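Lab Seeks Patient People to Sweep the Same Table 2,000 Times

WORNDALE, 25 Feb 2018 - The future of housework is being taught one crumpled piece of paper at a time, and the pay comes with free coffee.

Lovon, a small robotics firm on Harb Street, has spent the winter recording people as they tidy a tabletop with a hand-held gripper. The idea is that a robot arm fitted with the same kind of fingers can learn the chore from the recordings. So far the firm has kept 419 of them. It wants 2,000.

"I have a degree in mechanical engineering and I now have strong opinions about dustpans," said Guadalupe Carrillo, who runs the sessions. She crumples most of the paper herself.

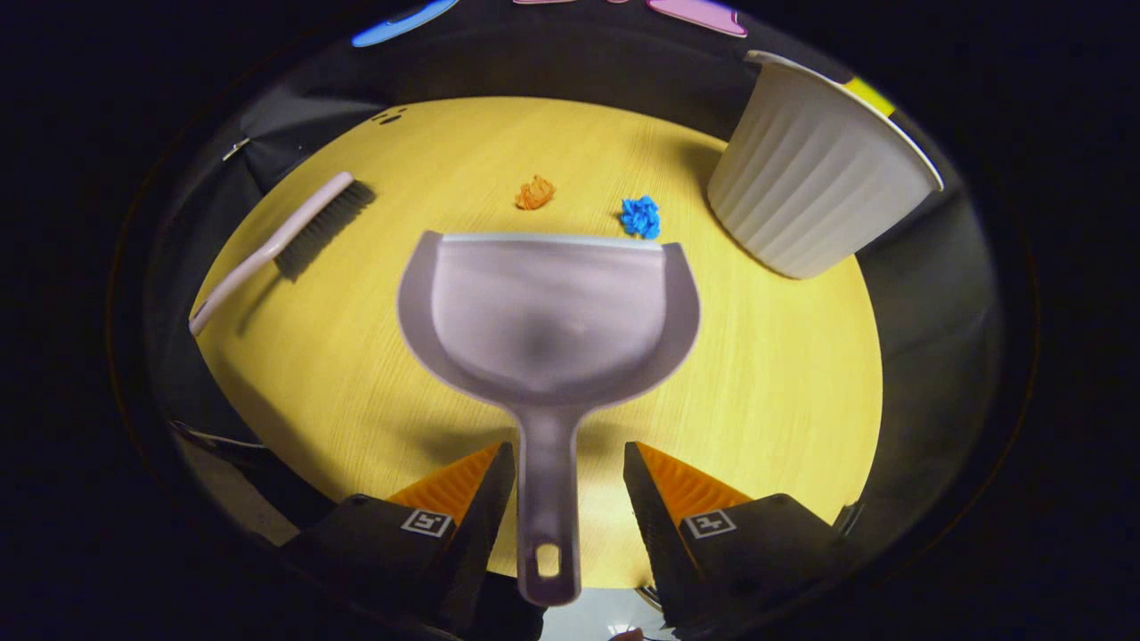 The view from the gripper, with the dustpan in its grasp and two bits of crumpled paper just past the lip.

Each person who signs up is asked for 100 runs, with a break whenever the wrist complains. Sweeping too fast spoils a recording, and so does stopping midway to answer the phone, a rule added in January.

Madhu Bhatt, a retired bus driver, has finished his 100 and signed up for more. "My wife came to watch," he said. "She wanted to know why I needed a robotics company to get me to hold one of these."

The robot that will study all this is called Golleo. Carrillo would not say when it might be ready to sweep a real kitchen. Corners, she said, are still a sore subject.

Sign-up sheets are at the front desk.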